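Print | E-mail
Share 5 | Comments 2

Triltine and Kimer Settle Design Registration Dispute

Triltine and Kimer have agreed to end their dispute over two registered designs for kitchen storage containers. The agreement was signed in August and covers all pending claims between the two companies.

Under its terms, Kimer will withdraw its request to cancel the registrations. Triltine will grant Kimer a license to sell its existing stock, roughly 2,330 units, over the next 18 months. No damages will be paid by either side.
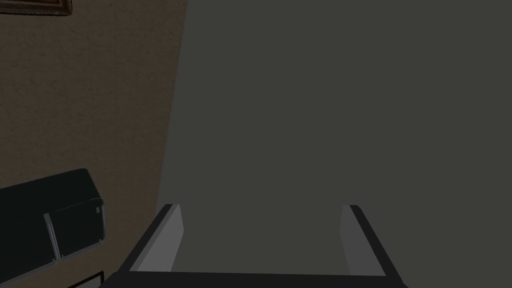
The license period was the hardest point to settle, according to Figueroa, and both sides gave up something to get there. Legal costs will be split evenly.

The registrations stay in Triltine's name. Kimer may file for its own designs in the same product class, provided the lid and handle shapes differ from those already on record. Questions about the license should be sent in writing to Etard, which represents Triltine in design and trademark matters.

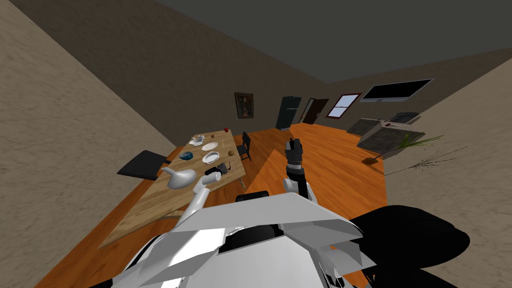

Dining table and kitchen unit, computer rendering.

Print this release | E-mail this release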